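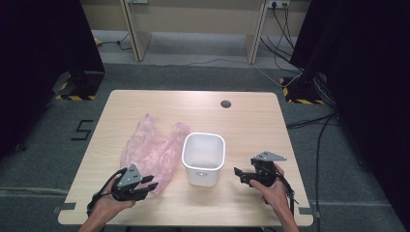
Fig. 1. The pink bag and the white bin on the work table, with both hand-held grippers.

Home | Projects | Teams | Contact
2 min read

Our group in the Mekdale robotics class chose bag packing as the term project. Nermin Keskin and I wrote the task steps, and Cherry Mae Sison checked the recordings. A thin bag changes its shape at every touch, so it is a difficult object for learning. We have collected 210 demonstrations, and 28 of them were removed after checking. 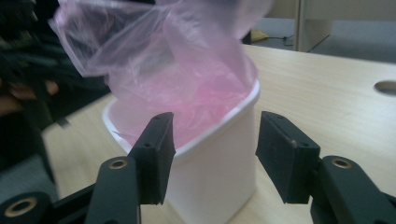
Fig. 2. The bag in the mouth of the bin, seen between the gripper fingers.

The close view helps us to judge how the folds lie over the rim. In January we will train the first model and compare two bag sizes.

Anneli Lahtinen, Project Group 2

Shares 28 | Comments 2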